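The sign on the door said Imby Open Lab, and under it, in marker, PLEASE DO NOT FEED THE ARMS. I had taken the 7:40 train and a bus that visited every parking lot in the county, so I was in the mood to be shown something good.

The lab is on the second floor of what used to be a carpet showroom. You can still see the old price list by the elevator. Visitors get a sticky badge, a cup of coffee and a group number, and my group was led by Mared Owen, who warned us that she had already given the tour twice that morning and might skip the jokes. She did not skip the jokes.

We began with the method they call hand guiding. Alun Bevan took hold of an arm by the wrist and walked it through putting a mug on a shelf, like a man helping a very polite drunk into a coat. The arm goes slack when you hold it and records where you took it. Then he let go, stepped back behind the yellow line and pressed a key, and it put the mug on the shelf by itself. We clapped. He moved the mug a hand's width to the left and ran it again, and the arm closed with great confidence on nothing. We clapped for that too, a bit louder.

This is the whole problem, Alun said. One showing teaches it one mug in one spot. You need a lot of showings, with the mug all over the place, and somebody has to sit there and do them.

The somebody was in the next room. Salim Tanui sat at a desk with a controller in each hand, steering an arm that existed only on his monitor. The lab does most of its remote-control work in simulation first, in a set of made-up homes called Vadach. The kitchens, Mared told us, are popular with the operators. Salim had been assigned bathrooms.

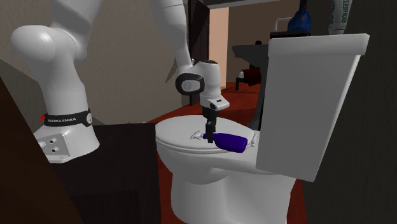

Bathroom duty in simulation: a Franka Emika arm with its fingers on a purple spray bottle lying across the toilet lid.

I have cleaned a fair number of bathrooms and have never approached one with so much equipment. Salim was good company about it. A showing takes him a minute or so if it goes well, and if it goes badly he bins it and starts over, since a robot will learn your fumbles as faithfully as anything else. The bathroom set stood at 514 keepers that morning. The whole collection was at 3,421, and a whiteboard in the hall kept the score, with a small drawing of a plunger next to his name.

He let us try. My turn came after a retired dentist who was irritatingly steady. The hard part is depth – on a flat screen you are sure the fingers are around the bottle when they are well in front of it, and you close them and feel nothing, because there is nothing to feel. The controllers buzz when you touch something, but by then you usually know. I got three tries. On the third I picked the thing up, swung it gracefully sideways and dropped it on the virtual floor, where it rolled out of reach. Salim said that was very natural. He did not save it.

Lunch was sandwiches in the hallway. The cheese ones went first.

The afternoon talk was by Killian Renaud, who had 21 slides and used the word "pipeline" on most of them. The useful part came in the questions. Augustina Zakaria, who runs the hardware side, was asked how much of what gets learned on the screen survives on a real arm. Less than they would like, she said, and it depends on the object. Boxes carry over nicely. Anything that rolls or squashes needs more showings on the real machine, by hand or by controller, and those are slow and wear out people's shoulders.

Practical notes, if you go. The next open day is in August and sign-up is by email. Ask for a morning group, as the operators get tired and the dentists get better. Parking is free behind the building. The coffee is not worth a second cup, but the mug demo is worth a second look, so stand on the left side where you can see the wrist. And there is a bus back at ten past four, which left at four.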